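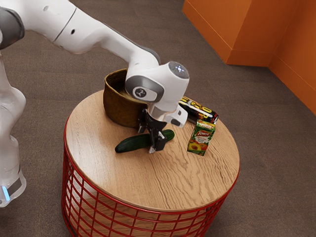 Should a pick in simulation be judged by the same rules as a pick on the real arm?

My answer is that it should, and the rules should be written before the first run. I learned this in August, when Necati Değirmenci and I compared our results for the same task and could not agree on what we had measured. He had counted a pick as good when the fingers closed. I had counted it only when the object was lifted and held for two seconds. Both of us wrote "success" in the table.

After this we made a short text with Pendo Mbwambo, which we now use for all household objects in the Berrada set. I will give the parts that caused the most discussion.

First, the start condition. Every object gets a written position, with the direction of its long side, and nothing may be moved between runs to make the pick easier. If other objects stand near the target, they stay.
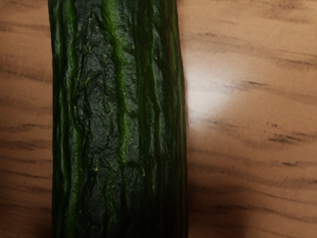 Cucumber and tabletop, close view.

Second, what the operator may look at. Pendo wanted to allow only the close view during the approach. I was against it, for a long object can fill such a view and you do not see where it ends. We decided that the operator must have a wide view too, and that both are saved with the run.

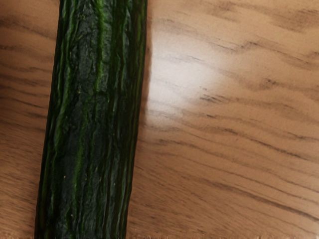 Third, the lighting. A shiny tabletop gives a bright reflection, and Necati's habit was to make the surface matte before he started. Our text says the material is fixed for the whole series of 30 runs. If you change it, you start a new series and give it a new name.

Fourth, the grip point. For long objects we ask for the middle third. A grip near one end is recorded as a separate class, also when the lift goes well.
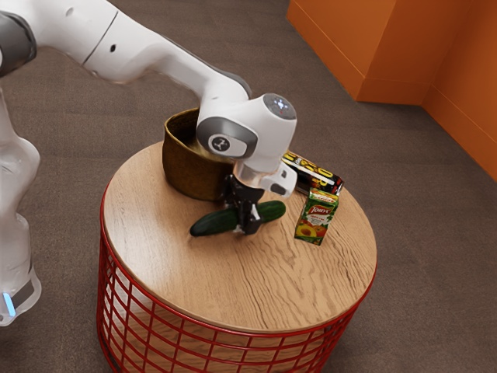

Fingers closed around the middle.

The last rule is about failed runs. They are kept for 48 days and they stay in the count. I had deleted some of mine in the past, and I am not proud of it.

One point is still open. Umut Taşdemir asked me if a second attempt inside the same run is a success or a failure. For now we write it as "second attempt" and leave it out of the percentage, but he does not like this and I will write again when we have agreed.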